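Well, the hospital parking levy went through on Tuesday night, 20 votes to 2, and I was up in the gallery at Draltordale with a flask of tea and a numb bottom. 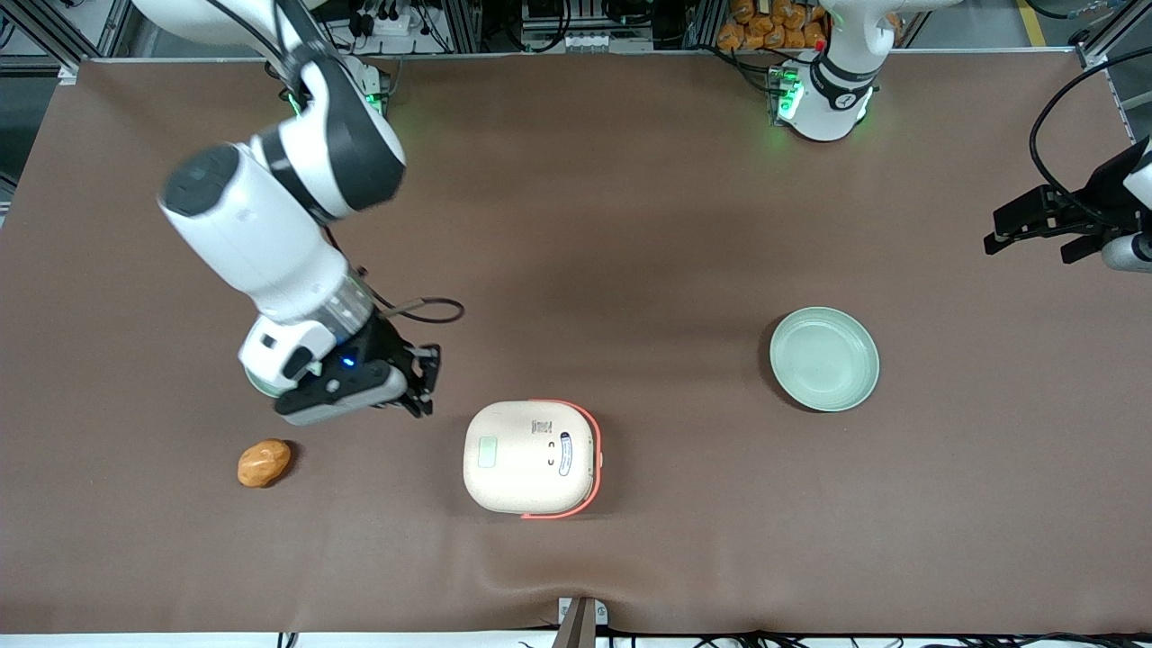 Councillor Palumbo spoke against it and so did Ada Santoro, and that was your lot! Our petition had 2,648 names on it (I carried the box). My kitchen table has a brown cloth over it, every bit as wrinkled as the one up there, and I'll be writing to the mayor on it until December if I have to.

2 comments | 20 shares

Recent posts
The Clurari bus vote
Why I joined the petition

Back to top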